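The Sedgwick Reels

The print arrived at the Clurnham archive in five cans, and Sheila Marsden logged each one before opening it. The label on the first read SARNETTI, LIVE AT SEDGWICK HALL, CAMERA B. The other four had no labels.

She put the first reel on the bench and wound through by hand. Shrinkage was under one per cent. There was vinegar on the base, faint, and two tape splices near the head that would have to be remade. The edge code gave a year that agreed with the tour. She wrote this down in pencil, as the form required, and turned the page.

Bradley Rudd had directed the film and had never finished it. He had shot the band over eleven nights in March, on three cameras, with sound recorded separately on quarter-inch tape. The distributor, Cendska, went under before the edit was locked. The tapes had been in the archive for years. The picture had been in his sister's loft.

He came in on the second day and sat on the stool by the door with his coat on.

"Is it all there?" he said.

"Camera B is. I haven't found a clapper on anything after the third can."

"We stopped using it. The drummer hated the noise."

"Then I'll have to sync by eye." 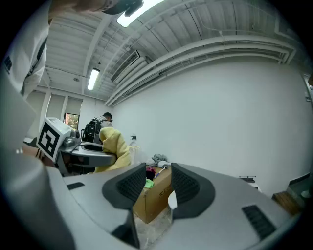 She began with the cymbals. A cymbal strike gives a clean edge on the waveform, and if the stick is visible the frame can be found to within one either way. She marked the strike on the tape transfer, marked the frame, and ran the two together. They held for forty seconds and then the sound crept ahead. The recorder had been running slow. She corrected the speed and tried again, and this time they held to the end of the song.

Rudd watched the monitor. The singer walked to the back of the stage, said something to the bass player and laughed.

"What's he saying?" Rudd asked. "I never knew what he said there."

She raised the level on the second channel, which had been fed from a microphone over the drums. There was hum at fifty cycles and its harmonics. She took out the first three and left the rest alone, as the voice sat among them.

"Play that," said Rudd.

She played it. The words were "He's still filming."

Rudd asked for it once more, and she ran it back. Then she entered the offset on the sheet, 133 frames, initialled it, and reached for the second can.

"That one's the night the power went," he said, and took his coat off.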